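4.2 Setting the Lareck flash trigger

Read this before you trust the automatic mode. The box claims it will expose any room correctly. We have our doubts, and manual takes less time than arguing with it.

1. Switch the camera off and slide the trigger into the hot shoe until it clicks.
2. Set the dial to M.
3. Choose channel 3 on both trigger and flash. Leave channel 1 alone at busy events.
4. Set the shutter to 1/200 or slower. The makers say faster speeds work. On our bodies they left a dark band across the bottom.
5. Fire 2 test shots and check the histogram. The rear screen flatters everything.

Note: firmware 3007 is supposed to cure misfires. It may. Carry the sync cable anyway.

Caution: do not fit the trigger with the flash already charged. Lock the foot before you walk off with the camera. 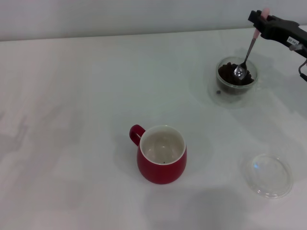
Lenuța Lungu replied that automatic mode had served her well enough at two weddings in March, and that step 4 was too strict for the newer Tavares bodies. Perhaps so. She had not tried it against a window, so the step stays as written.

6. Write the working power setting on tape and stick it to the flash.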